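¿Por qué flota un barco de hierro?

Si tiras un tornillo a una bañera, se hunde enseguida. Sin embargo, un barco de carga pesa miles de veces más que el tornillo y se queda arriba. Para entenderlo hay que fijarse en el agua que cada cosa aparta.

Cuando metes algo en el agua, el agua tiene que moverse para dejarle sitio. Por eso sube el nivel de la bañera cuando entras. El agua apartada empuja hacia arriba, y ese empuje es igual a lo que pesa esa agua. Si el objeto pesa más que el agua que puede apartar, se va al fondo. Si pesa menos, flota.

El tornillo es pequeño y macizo, y aparta muy poca agua. El barco tiene mucho hueco por dentro, lleno de aire. Su casco ocupa un espacio enorme y aparta muchísima agua. 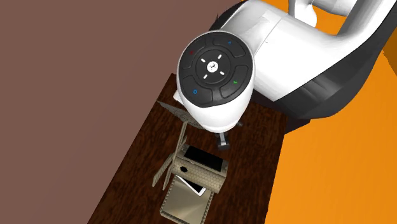
En el puerto de Tonine preguntan a menudo si entonces un barco puede llevar toda la carga que quiera, y la respuesta que dan allí es que no: con cada caja el casco baja un poco más, y si el agua llega a entrar por arriba, ocupa el lugar del aire y el barco se hunde. Para evitarlo, los barcos llevan unas marcas pintadas en el costado. El agua no debe pasar de ellas.

El carguero Niseck, que hace la ruta de Tonine a Esero, puede llevar 1.592 toneladas. En abril suele ir cargado de trigo.

También importa el tipo de agua. La del mar tiene sal y pesa más que la de un río, así que empuja con más fuerza. Un barco que pasa del mar al río se hunde unos centímetros sin que nadie le haya puesto más peso.

Haz la prueba en casa

Necesitas plastilina y un cuenco con agua. Haz una bola y échala al cuenco. Se hundirá. Sácala, sécala y dale forma de barca, con el fondo fino y los bordes altos. Ponla despacio sobre el agua. Prueba después a meter dentro 8 garbanzos, de uno en uno, y mira cuánto baja.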